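I've had the Druleck simulator package on my laptop since August, and I'm finally ready to say something about it. It's a set of ready-made rooms, arms and tabletop tasks from a small outfit called Jornton, and you practice pick-and-place without owning a single motor. I paid for the full version (14 tasks, one arm, one gripper) and I've run nearly 2000 tries so far, mostly with my coffee going cold next to me!

Setup took 90 minutes, and most of that was me fighting my graphics driver. After that it just ran. The ruler task is my favorite by a mile – there's a yellow strip with numbers on it, a shiny red thing sitting by the 3, and you have to bring the gripper in without knocking into the desk lamp. I bumped that lamp so many times.

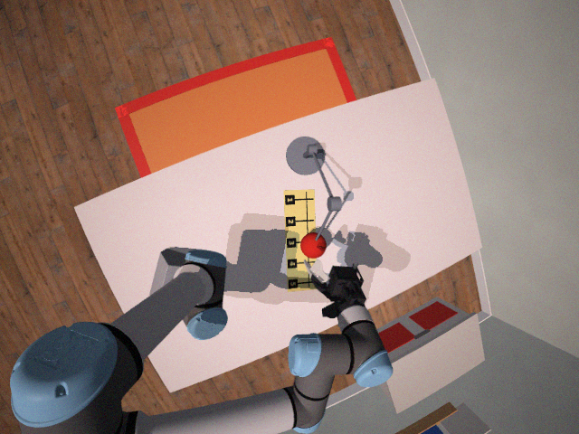
Can you run it on an older laptop? Mine is seven years old and copes fine once the shadows are set to low, though loading a new room is slow.

Now the grumbles. The manual is thin, and the part on gripper force reads like someone gave up halfway. I wrote to support and Svitlana Pasichnyk sent me a settings file the same evening, so full marks there. The camera resets every time you restart a task (why??) and you can't save your own view yet.

My friend Yurii thinks the price is steep for one arm. I'd still buy it again, but if you want two arms working together, wait for the next version.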